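Kelham Office, Second Floor - Friday Walk-Round Checklist, With My Comments

Checked by: Eugénie Guérin
Area: open office, print corner, kitchenette, corridor to the back stairs
Month: March

Same sheet as always, and as always I ran out of room in the comments column, so I typed it all up. If your desk gets a mention, please don't take it personally (mine gets one too).

1. Exits and walkways
Back stairs door opens fully: OK
Corridor clear: NOT OK
Comment: Two flat-packed boxes from the Sostadora delivery were leaning against the wall by the door again. I moved them to the store room myself. They weren't blocking the door, but they were close enough to slide down in front of it, and I really don't want to be climbing over cardboard in the dark!

2. Fire extinguishers
Pins and seals in place: OK
Tags in date: OK
Comment: All good. The sign over the one by the kitchenette has come loose at one corner and I pressed it back on, but it won't last. It needs new sticky pads.

3. Cables and power
Cables out of walking routes: NOT OK
Power strips not daisy-chained: OK
Adapters off the floor: NOT OK
Comment: This is the big one, and it was on the last sheet as well. There's cable lying right across the tiles where the chairs are, long black ones and thin white ones, some of it in a proper tangle. Casters and loose cable are a bad mix - you roll back, you catch one, and either the cable gets chewed up or you do. Power adapters belong in the trays under the desks. We have a whole box of Drumham cable ties in the supply cupboard, 1,000 of them, and I'm pretty sure I'm the only person who has ever opened it. Please help yourselves!

4. Waste bins
Every bin lined: OK
Liner fits: needs work
Bins out of walking routes: needs work 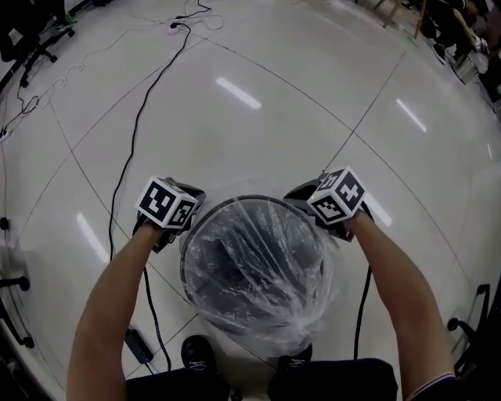
I've been going on about liners for a while now and I'll keep going. The clear bags we buy are bigger than our bins, so they puff up around the rim and hang down the sides, and then somebody's foot or chair finds the loose part. Fold the extra down snugly, or tie a small knot in it at the back so it grips the rim. It takes seconds. While you're there, check there's no cable next to the bin before you pull the bag out. I've ordered one pack in the smaller size to try, and if it fits we'll switch over once the big ones are used up.

Also, no hot tea bags in the desk bins please. They go in the kitchenette bin, the one with the lid.

5. Floors
Tiles dry and clean: OK
Cracked or lifting tiles: none found
Comment: I love how shiny this floor is and I also don't trust it one bit. The wet floor sign has moved and now lives beside the kitchenette door, so if you spill something, put the sign out first and go for the mop second.

6. Chairs
Casters turn freely: one NOT OK
Backs and arms tight: OK
Comment: I sat in every single chair (best part of the job). Number 26 has a caster that sticks, so it's in the store room with a note taped to the seat. Please leave it there, even if you miss it. Gautier are sending a replacement wheel.

7. Kitchenette
Kettle cord undamaged: OK
Fridge seal clean: NOT OK
Comment: I wiped down what I could reach. The rest needs an old toothbrush and somebody with more patience than I had at the end of the afternoon.

Still to do
Cables off the floor and into the trays - everyone, own desk
New pads for the extinguisher sign - me
Smaller liners, try out - me
Wheel for chair 26 - waiting on Gautier
Fridge seal - anyone? There's a cookie in it for you.

Signed: E. Guérin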